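Sorting Small Parts in Open Bins – Frequently Asked Questions

Many people wrote to us after the March newsletter of the Stasurbridge parts library. I have collected the questions which come most often and tried to answer them in simple words. Last changed in May 2021 by Mark Anthony Manalastas.

Why do you use only two bins?
One bin is for parts that wait and one bin is for parts that are checked. When I began, I had a bin for each kind of part, and I lost more time with choosing than with sorting. With two bins standing one behind the other, the hand always makes the same short way.
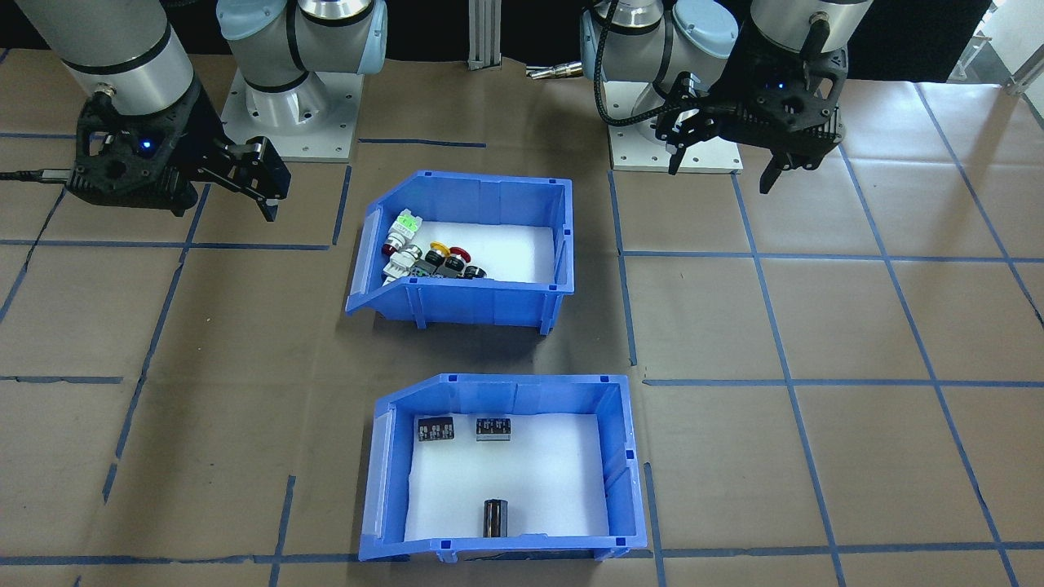
You can add more boxes later, when the first rough sorting is finished. Our cabinet has 58 small drawers, but they stay closed until the end.

Do I need a special table?
No. Cover the table you have with something plain and brown, and mark squares on it with blue masking tape. The squares help you to put a bin back in the same place. Small scuffs do no harm – I change the cover only when it tears.

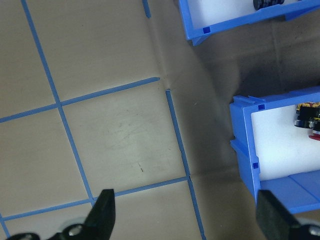 Tape lines on the tan work surface, with the blue bins to the right.

What color should the floor of the bin be?
White, or very light. Black parts are difficult to see on a dark floor, and most of our parts are black.

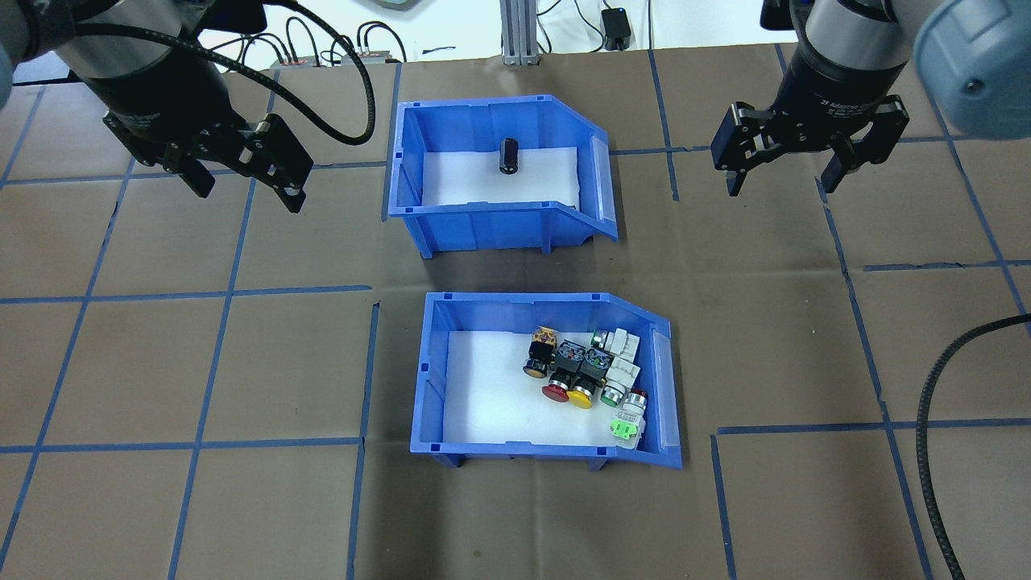 If your bin is blue inside, cut a piece of white foam or stiff paper and lay it on the bottom. Please do not glue it, so that you can lift it out and clean it.

How many parts should I put in at one time?
Only as many as can lie beside each other. Our last donation from Buenaventura had 3,000 pieces, and we still took it in small portions. Keep the pile at one end, so the rest of the floor is free for your fingers.
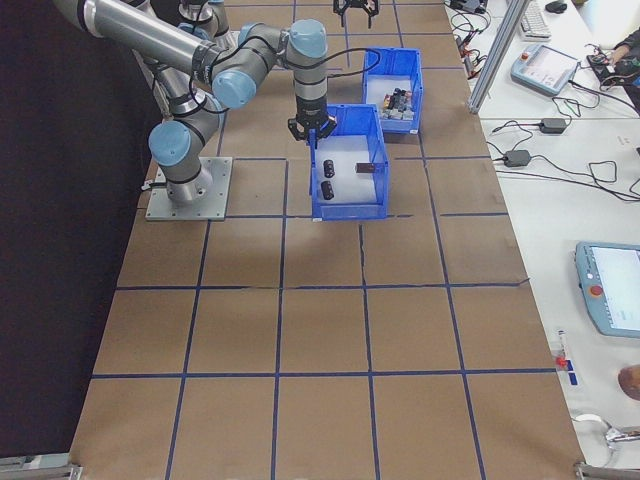
Jelow wrote to us that small portions felt too slow at first: "I poured everything in and had to begin again two times. Now I take one handful and I finish before dinner."

Can I bring mixed parts to the library?
Yes, if they are clean and without batteries. Please write on the bag where they come from.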